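Last updated: August

Work, Organizations and Automation
Session 4 handout: Who empties the bins?

Bring this with you on Monday. The reading is short and you have had it for two weeks, so I will assume you have done it, as I do every year.

1. Where we left off

Last session was about the big, photogenic kind of automation, where a whole line goes in and a whole shift goes home. Most of you will never work anywhere near that. You will work in an office, and automation will arrive there on a cart, assigned to a job that no job description mentions by name. This session is about the wastebaskets.

The case is Altitz, a mid-sized claims office that put robots on its end-of-day tidying. The supplier was Borulex. The cleaning contract was, and still is, held by Plambridge, whose crew had been doing the work between 6 and 9 p.m. for years. Keep the three names straight. Most weak papers on this case go wrong by page two because the writer has Altitz employing the cleaners. It never did, and that matters a good deal for who got consulted (see section 3).

2. What the job is

When Altitz wrote up the task for Borulex, it came out as one line: "Empty bins, replace liners." The Plambridge crew, asked to write up the same task, filled 4 pages. The difference between those two documents is the subject of this course, more or less.

Handling a liner is a good place to start. A thin plastic bag has no fixed shape. It sticks to itself, it folds where it likes, and it gives very little sign of which layer you have hold of. People learn to deal with this by rubbing the edge between finger and thumb and swearing quietly. None of it was in the one-line version. 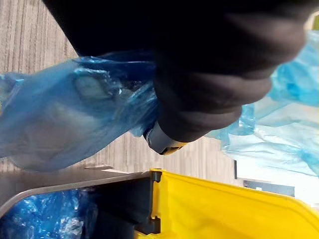

The term we use for this is articulation work: the small adjusting and patching that lets the official task happen at all. It tends to be invisible to whoever is paying for it. It becomes visible on the first evening somebody tries to hand the task to a machine, usually at some volume.

Altitz logged 3,684 bin visits over the trial. Of these, 621 ended with a person stepping in. Work out the percentage yourselves and then decide whether it is good. Borulex thought it was very good. The crew pointed out that the person stepping in had to be standing close enough to step in, and asked what that person was supposed to be doing the rest of the time. The trial report answers this with the word "monitoring," and does not go on.

Note for the exam-minded: a success rate tells you about the machine. To learn about the job you also need to know how the failures are spread. One every few minutes, all evening, is a very different shift from one bad hour followed by two quiet ones.

3. What changed for the crew

Three things, in the order people complained about them.

Pace. Before the trial, a cleaner set her own route and did the kitchen first if the kitchen was bad. With the robots, the route was fixed by the machines' schedule, and the people fitted in around it. Nearly 46 minutes of each shift went to waiting. Waiting sounds pleasant until you have done it standing up.

Skill. Some crew members were trained to restart and reposition the robots. They got a half-day course and a lanyard. They did not get a new pay grade, on the grounds that their contract was for cleaning and this was, in the words of the memo, "adjacent to cleaning."

Judgment. Wastebaskets in an office hold more than trash. They hold things dropped by accident, things that belong in recycling, and things you would like a second opinion on before touching.

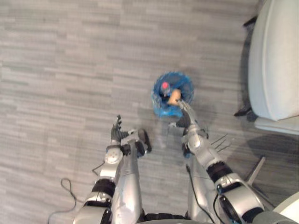
Sorting is where I would like you to spend your discussion time. Every experienced cleaner has a private rulebook for it: what gets fished out, what gets left on the desk with a note, what goes straight in the sack with no questions asked. Take a wastebasket holding a small bottle with a red cap and, next to it, something tan and rounded that might be a cork. A robot hand can close thumb and finger on the tan thing and leave the bottle standing. Which bin each one belongs in is a separate matter, and so is whether the bottle's owner will come looking for it in the morning. Somebody wrote a rule for that. Ask who, and whether they had ever emptied a bin.

At Altitz the rule was written by the facilities office, during the day, while the crew was at home asleep or at its other jobs. Plambridge was copied on the email.

4. Terms to know

Articulation work — see section 2.

Residual tasks — what is left for people once the machine has had its pick. Often the worst bits, now with no easy bits in between.

Deskilling and reskilling — usually argued as if you must choose one. The Altitz crew got both in the same week.

Heteromation — work done by people to keep an automated system looking automated. Ugly word, useful idea.

5. For discussion

Pick two. Come with notes on paper; I have seen what happens to the ones on your phones.

Who at Altitz was in a position to say the trial had failed? Who was in a position to be heard saying it?

Rewrite the one-line task description so that it would survive an actual evening. Keep it under a page. Then show it to someone who cleans for a living and report what they added.

Plambridge kept the same headcount after the trial and the same hours. Was this a good outcome for the crew? Argue it both ways before you settle.

6. Reading for next time

Chapter 6 of the course pack, and the Adebisi warehouse case, which has forklifts in it and is generally more popular. Skip the appendix unless you enjoy floor plans.

Papers on Altitz are due at the start of class. The start of class is the time printed on your schedule.

2 comments | 11 shares
Contact the course office | Back to top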